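Ticket 696 – Nightly stock export from Tuvik stops part way through
Status: Resolved
Opened: July 15, 2024
Site: Fultby
Component: Tuvik export service, file share on Quartey

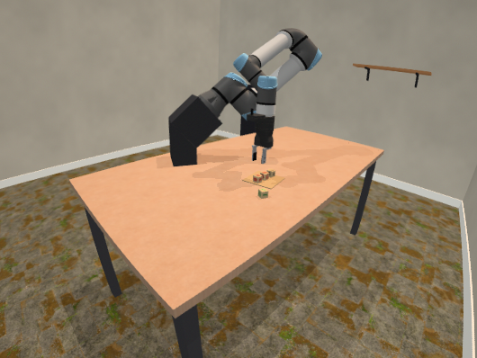
Reported fault: the nightly export starts on time but the CSV file on the Quartey share is incomplete. The last line is cut in the middle of a field. The Tuvik job log shows "completed" with no warnings. Solico's import then rejects the whole file.

Initial checks
Disk space on Quartey: fine.
Service account password: valid, not due to expire.
Manual export to local disk: complete file, correct row total.
Manual export to the share: incomplete file.
Fault follows the share, so the database query was ruled out.

Update 1
Export run 5 times to the share. Cut-off point differs each time. Antivirus exclusion added for the export folder on Quartey. No change. Exclusion removed again.

Update 2
Compared the share settings with the copy saved in April. The idle timeout on Quartey is now 2 minutes. The April value was higher. Tuvik opens the file, writes the header and first block, then waits for the price lookup before writing more. On a full export the lookup takes longer than the timeout. The share closes the session and Tuvik does not check the result of the later writes – hence the "completed" status.

Update 3
Timeout put back to the April value. Two exports run to the share, both complete. Solico import accepted both. Row totals match the local export.

Still open on the supplier side: Tuvik should report a failed write. Raised with Tuvik support as a separate fault. They asked for a debug log, sent. Until that is fixed, the export should go to local disk first and be copied across when finished. Script for this is in the usual folder, scheduled after the export job.

Note for Fultby: if the import rejects a file again, do not rerun the import. Check the last line of the CSV first, then reopen this ticket with the file attached.

Cause: session timeout changed on file share
Fix: setting restored, local staging added
Linked tickets: none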